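Simulation Environment Technician and Beta Evaluators – Statance Kitchen Pack

Stodura is filling one contract position and taking on a small group of outside evaluators for Statance, our simulated kitchen package for manipulation research. Both calls are described on this page. Applications for either close on 8/29/20.

About the product

Statance is a set of rendered kitchen interiors, small household objects and a parallel-jaw gripper model, delivered with a scripting interface and a wrist-mounted camera view. Customers use it to train and test pick-and-place policies before committing time on hardware. The current build contains 17 room layouts and 1,036 object models. Rooms can be re-skinned from a materials library, so that the same counter, drawer and shelf geometry is available in tile, stone, wood and painted finishes. Object placement is randomized within limits set by the customer.

Surface variety is the part of the package that generates the most support requests. Repeating tile patterns at close range and low angle are hard on depth estimation and on feature matching, and customers want to know how their own pipeline behaves on them before they buy.

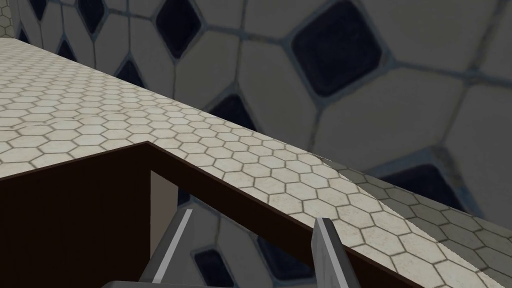 The wrist view is supplied with ground-truth depth, segmentation and joint state on every step. Camera placement on the wrist is adjustable. Field of view, exposure and noise are adjustable separately from placement. Contact is handled by our own solver, licensed from Adomaitis in its first version and rewritten since. Known weak points are thin objects, objects resting against each other in clutter, and grasps made inside open containers close to a wall or rim. Work under both calls is concentrated on these three.

Position 1: Simulation Environment Technician (contract)

The technician maintains the object library and the room layouts. Work is remote. The contract runs through November and may be extended by agreement of both parties.

Duties:
Check collision meshes against visual meshes and correct mismatches.
Assign mass, friction and center of gravity to new objects, with a written source for each value.
Run the grasp regression suite on each build and sort failures into mesh, solver and script faults.
Tune clutter generation so that objects start at rest and without overlap.
Replace or re-map textures that shimmer or alias at wrist-camera distance.
Write the release notes for the object library.

The regression suite currently holds 245 scripted grasps. Most are single objects on a flat surface. The technician will extend it with mixed clutter: food items, stationery and grooming items placed close enough together that the fingers have to enter between neighbors.
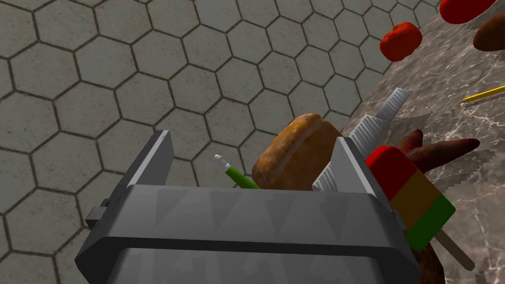

Wrist view, Statance kitchen: gripper at a round pastry, with a green pen, a white comb and a layered popsicle close by.

Required:
Working knowledge of one physics engine, at the level of reading contact logs and changing solver settings with a stated reason.
Python, for test scripts and batch mesh processing.
Experience with mesh cleanup, decimation and convex decomposition.
Clear written English. Fault reports are read by customers.

Useful but not required:
Time spent operating a physical arm with a two-finger gripper.
Experience with texture authoring or physically based materials.
Familiarity with the Dirow scene format, which we import and export.

A degree is not required. We ask for work samples in its place. A repository, a set of cleaned models with before and after files, or a test report with the client's name removed are all acceptable. Applicants who reach the second stage will be sent a short paid exercise consisting of one room, a list of objects and a known fault to find.

Position 2: Beta evaluators

We are looking for up to 5 research groups or small companies to run the next build on their own tasks and report results. Evaluators receive a full license for the test period, direct access to the issue tracker, and a reduced rate if they purchase afterward. There is no payment and no obligation to buy.

Evaluators agree to:
Run at least one tabletop task and one container task from their own work – our bundled demos do not count.
Report success rates with the seed, build number and configuration file attached.
File contact and penetration faults with the step log. Screenshots alone are not enough to reproduce a fault.
Complete a written questionnaire at the end of the test period.

Results remain the property of the evaluator and may be published, including unfavorable ones. We ask to see a draft before submission, for factual correction only. Groups with a physical gripper of similar geometry will be given preference, as we want paired data where it can be had. Groups without hardware may still apply.

System requirements: Linux workstation, discrete graphics card with current drivers, and enough disk space for the complete materials library. Headless operation is supported. The Windows build is not part of this test.

How to apply

Send one PDF to Dardo Salinas through the contact form on the Stodura site, with "Technician" or "Evaluator" in the subject field. Technician applicants should include a resume, links to work samples, and the date they could start. Evaluator applicants should include a one-page summary of the intended tasks, a description of the machine Statance will run on, and the name of the person who will file reports.

Questions about the solver or the scene format may be sent the same way and will be forwarded to the developers. Please do not attach mesh files to the first message – the form strips them.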